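Flosex opens its practice kitchen for robot arms to small teams

November 27, 2021

Good news for anyone who has ever wanted to teach a robot arm to tidy up a kitchen but didn't have the arm, the kitchen or the patience for picking things up off the floor. Flosex, the small software firm from Arville that many of our readers will remember from its warehouse planning tools, has put its simulated kitchen on general sale this week, after a trial run that started in October with a handful of schools and workshops.

The package is called Laxdal, and it is a set of computer-made rooms and counters where a two-fingered gripper can practice reaching for everyday things - spoons, fruit, bottles and the other odds and ends that pile up next to anybody's sink. It comes with 28 counter layouts and 368 objects, and the buyer can mix them up as neatly or as messily as they please. We were glad to hear that the messy settings have been the more popular ones so far, which will sound familiar to anyone with a family.

A yearly license costs $3000 for a team of any size, and schools pay half of that. Flosex says the price includes updates and help by email, and that the help really does come from the people who built the thing, usually by the next morning. There is also a free trial with a single counter, which the company hopes will be enough for people to find out whether their own computer is up to the job. An older office machine will probably struggle, and the firm is quite open about it.

We spent a pleasant couple of afternoons with the trial and came away liking it a good deal. Setting it up took longer than we expected (the graphics driver had to be updated twice, and the coffee went cold both times), but once it was running it was hard to stop. The view over the gripper takes a little getting used to, and small things lying flat on the counter are the hardest to judge. The manual runs to 102 pages and could use an index, although the chapter on lighting and stone surfaces is well worth reading slowly.

Customers of Zurneck, which sells gripper hardware and has carried Flosex software in its catalog for a while now, can add Laxdal to an existing order and get the first three months at no charge. Everyone else can sign up through the Flosex website, where the trial is waiting as well. A second set of rooms, with a laundry and a workbench, is planned for next year, and we will certainly be giving those a try too.

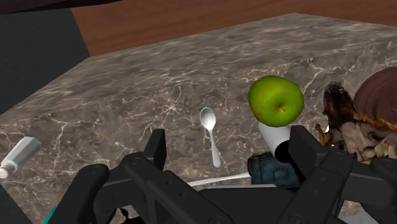
Orders placed before the end of the year also come with a one-hour online lesson for the whole team, and schools that took part in the October trial can keep their saved layouts when they move over to the paid version.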